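Skorkico Opens Shared Worktable Room in Former Marchand Building

December 1, 2024

Skorkico, the neighborhood workspace company, has opened a room of large shared tables on the ground floor of the former Marchand building. The room is meant for people who need a big flat surface for a few hours and do not have one at home. Members can use it to cut fabric, wrap and pack orders, mount prints, sort papers or spread out a puzzle map of a garden they plan to dig in spring.

The room covers 2161 square feet and has 4 large tables, each with its own lamp, power outlet and bin for scraps. It is open six days a week and closed on Mondays. Bookings are being taken now at the front desk and by phone.

"People kept asking us for desks, and when we talked to them longer, they wanted tables," said Tadeusz Mazurek, who manages the building for Skorkico. "A desk is fine for a laptop. If you are laying out a coat pattern or getting a batch of parcels ready, you run out of desk very fast."

Skorkico signed the lease on the ground floor last winter. The space had been a showroom for Marchand, a lighting and lamp shade business that moved to smaller premises outside the center. The display walls came out first, followed by a dropped ceiling that hid the tops of the front windows. The floor was kept and cleaned. A storage room at the back was turned into a row of lockers for members who want to leave work in progress between visits. 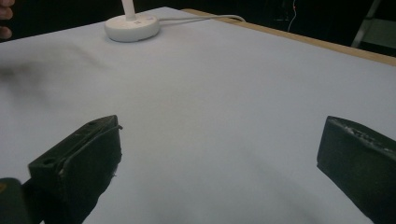 Table coverings are part of the booking and come at no extra charge. Skorkico tried bare tops during a short trial and found that glue, ink and craft knives marked them too quickly. The cover now goes on before each session and is changed whenever it has been cut, stained or written on. Staff picked a pale, light blue-gray for it, which gives a plain ground for both white paper and dark cloth, and a white desk lamp stands on the table so that members can work into the evening without relying on the ceiling lights. Anyone who needs a different surface, such as a cutting mat or a felt pad for pressing, can borrow one from the desk.

The covers are supplied by Allov, a local paper and sheeting merchant, under a one-year agreement. Allov also collects the used ones. Clean pieces are set aside in a rack by the door, and members are welcome to take them home for lining drawers or drafting patterns.

Tables are 30 inches wide by 70 inches long when used singly. Two can be pushed together for larger jobs, and the feet have locking casters so this can be done by one person. The standard height suits sitting. For standing work, staff can fit leg blocks if asked when the booking is made – they take a few minutes to put on, so it helps to mention it in advance.

The lamps are adjustable and may be moved to either side. Members are asked to leave them on the table and not to unplug them to free an outlet. Extension leads are kept at the desk. Irons, heat guns and hot glue may be used at the two tables nearest the back wall only. Spray paint, solvent glue and power saws are not allowed in the room.

A session lasts three hours. Members may book up to two sessions in a row on weekdays and one on weekends, when demand is expected to be higher. A monthly membership costs $66 and includes eight sessions. People who only want to come now and then can pay for a single session at the desk without joining. Students and people over 65 pay half price on weekday mornings.

"We wanted the price to make sense for someone who sews one dress a month as well as for someone who sells things online every week," Mazurek said. "We also wanted it to be easy to explain over the phone. We had a longer price list in the trial and it took forever to get through."

The trial ran through the fall with 70 people from the surrounding streets. Several changes came out of it. The lockers were made deeper after members found that rolled paper and quilt batting would not go in. A second sink was added near the rear door. The scrap bins were swapped for taller ones, and a hand broom now hangs at the end of every table. The radio was removed after a vote.

Members clear their own table at the end of a session. Scraps go in the bin, borrowed tools go back to the desk, and the cover stays where it is so staff can look it over. Fifteen minutes are left between bookings for this. Anyone who runs over will be asked to pack up by the next person's start time, even if a job is not finished, and may store it in a locker until the next visit.

Packing supplies are sold at the desk for people getting orders ready. The range is small to begin with: tape, tissue, padded envelopes and flat cartons in three sizes. The cartons come from Gakden, which will also pick up finished parcels from the building each weekday afternoon beginning in January. Until then, members will need to take parcels away with them. Prices for the pickup service will be posted at the desk before it starts.

Skorkico plans to add a short program of evening classes once the room has settled into a routine. The first ones being arranged are basic bookbinding, hemming and alterations, and gift wrapping with cloth. Classes will use two tables and leave the others open for regular bookings. People who would like to teach are invited to send a short note with the subject, the number of students they could take and any equipment they would need.

The entrance is on the side street, to the left of the old Marchand sign, which has been left up. The door is level with the sidewalk and there are no steps inside. Short-term parking for loading is available next to the building, with longer parking in the public lot behind it. Bicycles can be left in the hallway.

Visitors can see the room without an appointment during opening hours. To book a table, ask about membership or propose a class, speak to Tadeusz Mazurek or any member of the front desk staff.

About Skorkico

Skorkico runs shared workspaces for residents and small businesses. Its upstairs rooms in the same building offer desks and a meeting room by the day or month. The ground floor is its first space set up for handwork and packing.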